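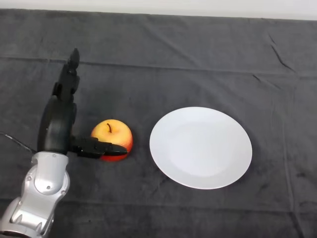 Why Do Cut Apples Go Brown?
Student project report, Idalton, July 2022

I picked this topic because my lunchbox slices always looked gross by noon and I wanted to know which kitchen trick works best. My project partner was Chandrasekhar Kotian, and Begoña Montoya let us use her classroom after hours.

What I did

We cut 14 slices and dropped them into lemon water, salt water, honey water or plain tap water, 100 ml per cup. Then we took them out and scored the color every 20 minutes — one for fresh, five for yuck. A few slices stayed dry so we had something to compare with.

What I found

Lemon was the clear winner! Salt came second, but the slices tasted awful, so I wouldn't pack those. Honey did better than I guessed. Plain water hardly helped.

What I'd change

I'd use one kind of apple next time. We mixed two, and I think that messed up our honey scores.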